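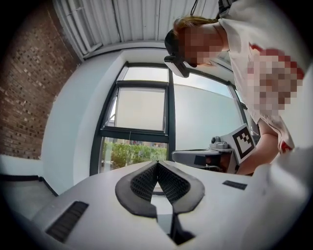 Getting the smell out of a front-loader

Run the machine empty on its hottest cycle once a month. Tip 500 mL of white vinegar into the drum first, nothing in the drawer. If your machine has a drum clean program, use that.

Wipe the door seal after the last load of the day. Pull the rubber fold back with your fingers and go right round with an old flannel -- most of the grey muck sits at the bottom. Don't put bleach and vinegar in together, ever.

The drain filter is behind the little flap near the floor. Put a baking tray and a towel down, undo it slowly, and rinse it in the laundry tub. Ours had 5 cents and a hair tie in it.

Leave the door ajar between washes, and the drawer too. Half the powder you're using now is probably enough, especially on tank water.

Verna Haverford wrote in to say she soaks her drawer overnight in warm water with bicarb. It works on the pink mould as well, but dry the drawer before it goes back.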